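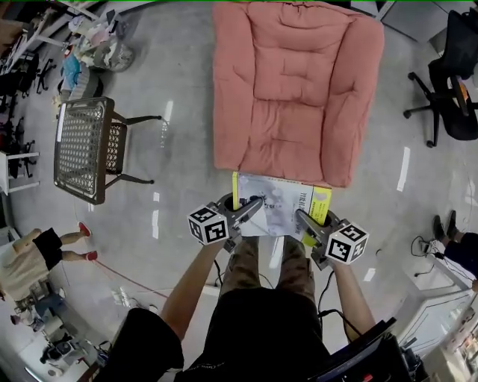 Section 7. Setting up the reading corner

The Villura reading corner is made up of an armchair, a small side table and a basket for blankets and other soft items. Choose the spot for the armchair first, then arrange the rest around it. On a hard floor such as polished concrete, the side table can stand close beside the chair, with the basket a little beyond it. Leave the floor in front of the seat open so that a person can stand there with a book in hand.

1. Sweep the floor before moving anything into place.

2. Set the armchair down with its back toward the wall, leaving a gap of 7 inches. Lift the chair by the frame underneath - do not pull it by the arms.

3. Stick one felt pad under each leg. Replacement pads are sold as part no. 425.

4. Place the side table next to whichever arm you prefer. Press lightly on each corner of the top. If it rocks, turn the leveling foot until it stands firm.

5. Put the basket on the far side of the table. Fold larger blankets before you put them in.

6. Check that books and magazines can be picked up from the seat without leaning over the arm.

Note: If the seat is tufted, vacuum along the seams with a soft brush once a month. Crumbs and dust collect there first.

Caution: Do not load the side table with more than 50 pounds. Do not sit or stand on it.

Caution: Keep cords away from the walking path in front of the chair.

For fabric care, see page 51.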